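From: Samer Hakim
To: cellar list
Date: 2020-03-08
Subject: Re: Mead stuck, then too sweet

Rania Nseir wrote:
> My second batch of mead stopped early and tastes like syrup. I used
> the same honey as last year and a bigger bucket. It has been sitting
> in the spare room since the end of winter break. Should I pitch more
> yeast, or blend it with something dry? Raghda says blend. I would
> like to have it drinkable for the club dinner if there is any chance.
> Also, does anyone still have the long siphon?

Raghda is right, I would blend. Pitching fresh yeast straight into a finished sweet mead mostly wastes the packet. The alcohol is already high and there is not much in there for the yeast to eat besides sugar.

What was your starting gravity? If you filled the bigger bucket with the same amount of water as last year but used both tubs of honey, that would explain all of it. I did the same thing with the Arlow cider, which ended up at 14 percent and still sweet. I kept it as a dessert drink and it was fine in small glasses with blue cheese.

If you want to try blending, these are my notes from the last time.

1. Check that it has stopped. Take a reading, wait a week, take another. If the two match, go on. If the second is lower, leave it alone and write back to the list.

2. Do a small trial first. I pour 600 ml of the sweet one into a jug and add the dry one a little at a time, tasting as I go. Write down how much went in. I didn't the first time and had to start over.

3. Let the trial jug sit overnight in the fridge, covered. The acid shows up more the next day, so what tastes balanced in the evening can be sharp by breakfast.

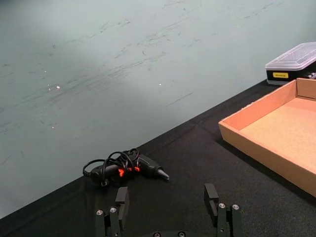
4. Scale up in a clean carboy. Rack both meads slowly, with the end of the hose under the surface. Fill it as near to the neck as you can.

5. Stabilize before bottling. Use sorbate and sulfite together, in the amounts on the packets. Sorbate alone isn't enough if you have residual sugar.

6. Wait at least until the haze drops. Mine took most of a month.

For the dry half, I have a few bottles of the Tallik traditional left and you can have them for the trial. It is thin by itself but has plenty of acid. Sayaka Kikuchi made a dry one with orange blossom honey which might suit yours better, so ask her first.

For the dinner I would bring it sweet, chilled, and call it dessert mead. There isn't time to clear a blend properly.

I have the siphon. It needs a new clip.

Samer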